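Old Dam at Manríquez Creek to Come Out Next Winter

Apr 23, 2024

A low concrete dam that has blocked fish on Manríquez Creek for decades is set to be removed, and the stretch of channel behind it will be rebuilt. The county signed the construction contract this month with Werkgate, a contractor that has worked on two other stream crossings in the same watershed.

The dam is nine feet high and was built to feed an irrigation ditch. The ditch was abandoned long ago, but the dam stayed. Silt has filled most of the pond behind it, and in late summer the remaining water is shallow and warm. Steelhead can get past only in high flows, and in dry years most of them turn back at the base.
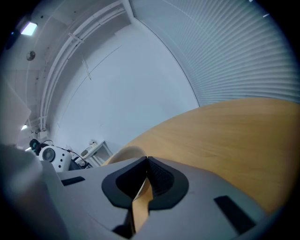

Nuvis Watershed Council, Stream Restoration Team

Work will begin in February, when the first crews clear brush and cut an access road along the north bank. The dam itself will be taken down in stages once flows drop. During that period the creek will be carried around the site in a temporary pipe, and fish found in the work area will be netted and moved upstream.

The plan calls for 317 yards of new channel through the old pond bed. Survey crews dug test pits there last fall and found the original gravel under the silt, along with a line of buried stumps that marks where the bank used to be. The new channel will follow that line for most of its length — the designers moved it only at the lower end, where a sewer main crosses.

Logs with their root wads attached will be set into the outside bends to slow the water and give young fish a place to hide. Alder, willow and dogwood will go in on both banks after the first fall rains. The planting plan lists more than 255 trees and shrubs for the lower bank alone, with a wider strip of native grasses behind them.

Silt was the main question during the permit review. Tests of the pond bed found no contamination above state limits, but there is too much fine material to let it all wash downstream at once. Most of it will be dug out and spread on the old ditch line, which will then be seeded. A smaller amount will be left in place and held by the new banks.
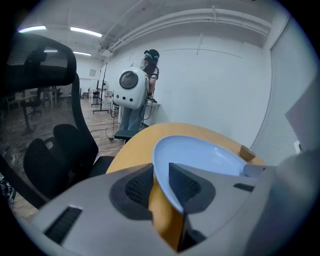
Will the creek trail stay open during the work?
The section between the footbridge and the gravel lot will be closed from the start of clearing until the dam is out. The rest of the trail will stay open, and a signed detour will follow Tralance Road.

The footbridge will be kept. Its east footing sits close to the new channel and will be protected with rock before any digging starts. Trucks will enter from the gravel lot on weekdays only, and the lot will be closed to public parking while hauling is under way.

Residents downstream had asked whether taking out the dam would raise the risk of flooding. The engineering report says the pond is now too full of silt to hold back any useful amount of water, and that the lower floodplain on the rebuilt section should give high flows more room to spread. Two homes nearest the site will have gauges installed on the bank before work begins.

The council will check the channel and plantings for 30 months after construction ends. Fish counts will be made each spring at the footbridge and at a second point above the old pond. Maps and the full planting plan are at the council office and the Tralance branch library.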